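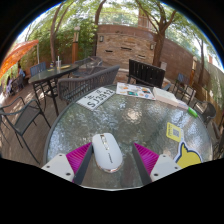

White mouse on the glass table, left finger nearly there, right one still wide.

Tips for a hand-held gripper, from two people who have built three of them badly and one all right. Saulius Mockus does the printing, I do the screws and the swearing. Notes are in the order we remembered them.

Fingers first. Print the ribbed part in something bendy and go slow. Ours came out stringy at normal speed, cleaned up nicely at 40. If the tip feels like a ruler it's too stiff, if it flops over when you hold it sideways it's too soft. Print three, keep two.

Contact strips go on the inner side. Wipe the finger with spirit first, let it dry, press the strip down from the base to the point. Don't stretch it. We stretched it and it crept back overnight and left a bald bit at the tip, exactly where you want the grip.

Mounting plates: three screws each side. Start all three by hand before you tighten any of them. Then a bit each, round and round, like a car wheel. Tighten one fully and the plate cocks over and the finger points at the ceiling. Washers if you have them.

Cheap screws strip. Bought a bag of 400 on Rirlow and binned a good handful the first evening. Pay for the decent ones from Ozoliņš, theyre a bit dear but the heads hold up.

Fingers closing uneven? Check these before you take it all to bits:
- grub screw on the left link, always the left
- fluff in the slide (dog hair in our case)
- one plate a hair further out than the other
- you, tilting your wrist. Get someone to watch

Practise on a mouse. Computer mouse, wireless, no lead to catch. Good size, curved all over, slippery shell, so it shows up a bad grip straight away. Come in low with a finger either side, stop, look at both gaps, then close. Going in fast just shoves it across the table. Take it round the middle, the ends are too rounded.

After that a sponge, then a teaspoon. Teaspoons are horrible.

Glass tables. Harder than wood. Light bounces back up and on ours you lose the edge of anything white. Turn round so the sun is behind you or wait half an hour for it to move. Rippled glass is kinder on the fingertips than the smooth sort but small stuff rocks on it. Keep the tips a few mm off, if they drag they chatter and you'll think the motor has gone.

Outside generally: weigh your papers down. Put screws in a lid with a magnet under it, never loose near decking. Vija Žukauskas lost 9 in one afternoon at Plultthorpe and we got two back with a bread knife.

Weight. Ours is 345 grams without the battery, fine for ten minutes, then your wrist knows about it. Rest your elbow on somthing. Pipe lagging round the handle helps, tape it at both ends.

Cleaning: soapy water on the fingers, soft toothbrush down the ribs, dry flat. No washing up liquid on the strips, it leaves a film. Damp cloth only.

Storage: open, not closed. Leave them squeezed together for a week and they take a bend. Ours lives in a Passide biscuit tin with a sock in it.

Shed is open Thursday from half six if you want plates drilled. Bring your own screws.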